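Not Yet, and Stop Asking Me About the Dishes

Every April my sister in law asks me if she should wait for the robot before she hires a cleaner. Hire the cleaner. I have written this column for 7 years and that is still the whole answer, but they want more than three words from me so here goes.

What a chore is

People think chores are heavy. Some are. Most are just fiddly. Small stuff in the wrong place, on top of something soft, next to other small stuff. A factory would never put up with it. On a line the parts come facing the same way on a hard flat surface, and the arm does its one move all night long. At home you get snacks on a quilt. Slippery little packets, clear plastic with a printed label, foil next to that, each one a different shape, and the quilt gives way when you press on it.

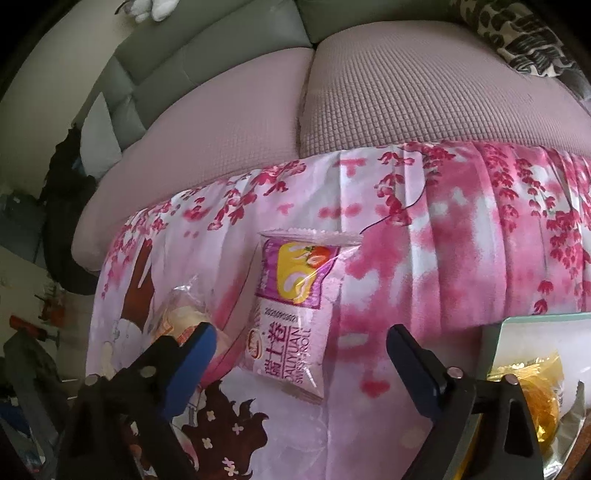 The demo problem

Went to see the Ulia people in the spring. Nice office, good coffee. Their machine folded a towel. Lovely fold. I asked for a second towel, a different one, and there was a lot of looking at laptops. Ditte Toft, who runs testing there, was straight with me. She said their best week was 92 percent on things it had seen before and she wasn't going to tell me the number for things it hadnt. I liked her a lot.

Now 92 sounds great. It's a A minus! But think about 8 fails in every hundred when the job is picking up after a kid. That is a juice box on the floor before lunch. Then you get up and do it yourself, and you also have a machine standing in the hallway.

Strazds does it differently, they only sell to warehouses and they say so. One tote, one type of bag, one light overhead. Lizeth Tamayo took me around the floor at Ellberg where they have two of them working nights. Fine machines. Boring, in the good way. But she still keeps a person at the end of the row for the crinkly bags. Crinkly bags are the enemy. They shine, they squash, the thing inside slides down just when you grip the top. Where do you even hold it? By the seam? By the middle, and crush what you paid for?

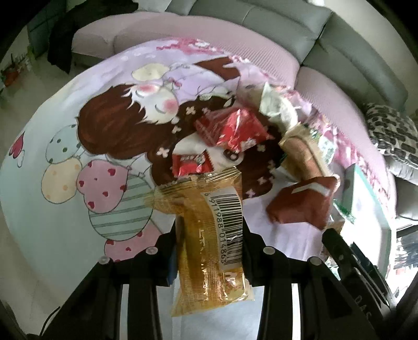
So grabbing one thing, ok, I will give them that. Grabbing is a lot better than it was when I started. My complaint is with everything after. Is it trash or is it food? Empty wrapper or full one? Does it go in the box, the kitchen, the bin? My mother knew by the sound. You shake it. I have yet to see a robot shake a packet and listen, maybe somebody has one, write in.

And then the price. Primura wants $3,409 for the arm alone, no wheels, and a monthly fee on top. For that money a real person comes to my place for a good long while, and does the windows, and notices that the tap is dripping.

A reader, Dorota Sobczak, wrote that I am too gloomy and her vacuum robot changed her life. Fair enough. Mine too, when it isnt eating the phone cord. But a vacuum gets to ignore everything above the floor. The bed, the couch, the shelf with all the little things on it, that is where the work is and the vacuum drives right under.

Will it come? Sure, I think so. Shop floors first, then hotels maybe, where every room is the same room. Houses last. I'd rather see a company promise one dull job and do it every time, say just clear the bed, than another video of a robot pouring tea.

Until then I pay Leokadia, two mornings a month, and she's getting a raise.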